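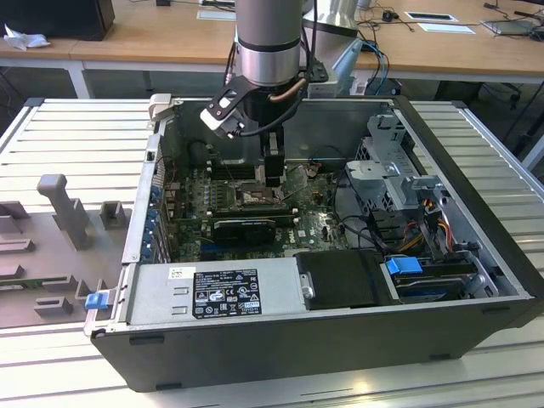 Bratby Bench Group, minutes for 05/08/2021

Notes taken by me, Merike, as Normunds did it last time and his notes were eleven words long. Comments or corrections to me before the next one please, and if I've spelled your part number wrong just fix it in the shared copy.

Present: Normunds Laur, Merike Priedītis (writing), the two from Wultelberg, Ines on the phone for the first half. Apologies from Tomek.

Last minutes
Agreed, such as they were. The one thing carried over was the shelf labels. They still aren't up. Normunds says he has the label tape now (black on yellow, he is very pleased with it) and will do them before we meet again.

Where we are with the towers
We started with this because everybody wanted to talk about it anyway. The Wultelberg batch is 40 desktops, all office machines, and we've promised them back stripped, sorted and with a parts list. Normunds had the first tower open on its side on the ribbed aluminum table and we stood around it for a good while, far longer than the agenda allowed!

I still think the Dell is a friendly one to learn on. The drive has a blue plastic release latch, the slot covers at the back are blue too, and once you know to look for the blue bits you stop hunting for screws that aren't there. Ines asked if we could write that down for newcomers, so consider it written down.

We went back and forth on the order of work. My way is to get the drive out first and bag it right away, then the graphics card, then memory, and leave the processor till last. Normunds likes to do the processor early while his hands are fresh. We settled on my order for the whole batch (I didn't gloat, much) mostly for the sake of the parts list, which is laid out in that order already. He can do his own way on the spares.

Power cables: please tuck them back instead of letting the orange, yellow and red bundle hang down over the drive bay. I caught my sleeve on one of those last month and said something I won't minute.

Drives
All drives go in the gray crate with the lid, and nothing leaves the crate until it's been wiped and the serial number is on the sheet. Wultelberg were firm about this and I don't blame them. They want a signed sheet for each tower, paper, in ink. I'll print 200 blanks so we don't run out halfway and start using the backs of envelopes again.

Question from the Wultelberg side about what happens to a drive that won't wipe. Normunds will drill it and write "drilled" on the sheet. They were happy with that, and one of them asked to watch.

Money
Sproģis have sent their quote for the storage racking and it comes to 2398 with delivery. We have 3000 set aside, so it fits, and there's a bit over for bags and thermal paste. Ines thought we should ask if they'd do it without the castors. I like the castors. We had a short and quite heated castor discussion and then voted to keep them, with Ines noted as against.

Ceter have not answered either of my emails about the anti-static mats. Normunds is going to phone them. If there's no reply by November we'll buy somewhere else.

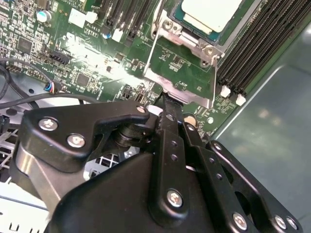
PROCESSORS AND SOCKETS

This took up most of the second half. I'm putting it in more fully than usual as Tomek asked me to, and he'll be on sockets next time.

We looked closely at the socket with the processor still in place, and at the thin lever running down beside it to the metal bracket. I'd like everybody to get a proper look at that lever before they go anywhere near one on their own. It's springier than you expect. Keep a finger on it the whole way up and don't let it fly. Same going back down, slow and steady, and if it feels wrong then stop and look at how the chip is sitting.

Leave the screws around the socket alone. Somebody (me, a couple of years back, on my own machine) once undid them thinking it was the way in, and spent the rest of the evening lining things up again. The lever is the way in.

The memory slots are right next door, packed close together, so watch your knuckles on the white latch tabs at the ends. Normunds would rather we pulled memory before touching the socket at all. That fits the order we'd just agreed, so no argument there, for once.

Chips go in the clamshell cases, one to a case, and the case gets the tower number on masking tape. No marker on the metal lid of the chip, please. I know it's tempting and I know it wipes off most of the time. Wultelberg want to sell some of these on, and they'd like them looking decent.

Thermal paste: lint-free cloth and the alcohol from the top shelf. Kitchen roll leaves fluff everywhere. We are out of the good cloths, so I'll order more with what's left from the racking.

Boards
Do we keep the boards in the cases or take them out? Wultelberg would prefer them left in if the case is straight, and it saves us a heap of time, so that's what we'll do. Bent case, board comes out and goes in a pink bag. The side panels are piling up and I'd love them stacked by size along the wall, because right now they slide about and make a terrible racket.

Any other business
The lamp over the second bench flickers. Normunds has a spare tube at home and will bring it in.
Ines would like a proper screwdriver rack. So would I. She's going to sketch one.
Whoever has the long T15 driver, could it come back? No questions asked.
Tea is running low, and the biscuits are gone completely.

To do
Merike: print the sheets, order cloths, say yes to Sproģis.
Normunds: shelf labels, phone Ceter, lamp tube.
Ines: sketch of the rack.
Wultelberg: send over the numbering they'd like on the towers.
Tomek: read the socket section, then ring me if any of it is unclear.

Next meeting same place, same time, and I'll put sockets first on the agenda so we don't end up doing them at the end with our coats on.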